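Besuch beim Parteitag in Draltham: Ein Donnerstag zwischen Anträgen und Auszählung

Der Regionalverband hatte seinen Parteitag im Mai wieder nach Draltham gelegt. Ich war als Gast angemeldet, ohne Stimmrecht, und kam mit dem Zug um kurz nach neun an. Vom Bahnhof bis zur Halle geht man elf Minuten, der Weg war ausgeschildert. Am Einlass bekam ich ein graues Bändchen, die Delegierten trugen grüne.

721 Delegierte waren gemeldet. Gewählt werden sollte der Vorsitz, dazu lagen 73 Anträge vor, die meisten zur Kommunalfinanzierung und zum Nahverkehr im Hinterland. Für den Vorsitz kandidierten Birthe Sveinbjörnsson, bisher Fraktionschefin im Kreistag von Huerta, und Warrick Rewi aus dem Ortsverband Nireo. Beide hatten je zwölf Minuten Redezeit.

Sveinbjörnsson sprach frei und fast nur über Gemeinden, die ihre Haushalte nicht mehr ausgleichen können. Rewi las ab, wurde aber beim Thema Busverbindungen lauter und bekam dafür den längeren Beifall. In der Fragerunde ging es vor allem um die geplante Zusammenlegung der Geschäftsstellen Huerta und Zudiden. Rewi lehnte sie ab. Sveinbjörnsson wollte sie nicht ausschließen und verwies auf die Mietkosten.

In der Mittagspause wurden die angrenzenden Räume geöffnet. Es gab Linsensuppe und belegte Brötchen, die Schlange reichte bis zur Garderobe.

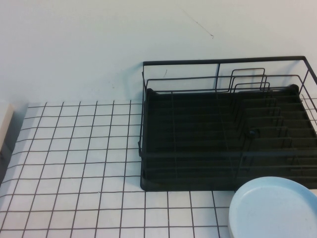
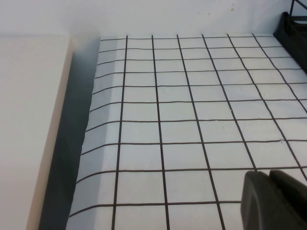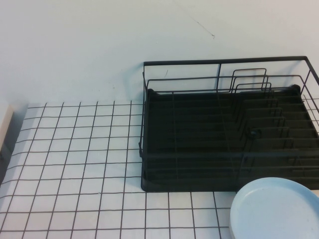

Helle Wand, darunter die Fläche mit dem dunklen Linienraster.

Am Nachmittag kam die Wahl. Abgestimmt wurde auf Papier, in alphabetischer Reihenfolge der Ortsverbände, und das dauerte länger als im Ablauf vorgesehen. Um 15.40 Uhr stand das Ergebnis fest: Sveinbjörnsson übernimmt den Vorsitz. Der Abstand war knapp, Rewi gratulierte am Podium und nahm später die Wahl zum Stellvertreter an. Er vertritt damit einen Regionalverband mit 3098 Mitgliedern, von denen ein großer Teil im Süden wohnt, wo er zu Hause ist.

Von den Anträgen wurde bis zum Abend nur ein Teil behandelt. Der Leitantrag zur Kommunalfinanzierung ging mit zwei Änderungen durch. Die Zusammenlegung der Geschäftsstellen wurde an den Vorstand überwiesen, eine Entscheidung soll im Herbst fallen. Der Antrag aus Zudiden, Parteitage künftig am Samstag abzuhalten, fand keine Mehrheit.

Ich bin gegen halb sieben gegangen, als noch über die Beitragsordnung gesprochen wurde. Wer als Gast kommen möchte, meldet sich vorher bei der Geschäftsstelle in Huerta an. Der Eintritt ist frei, das Essen zahlt man selbst.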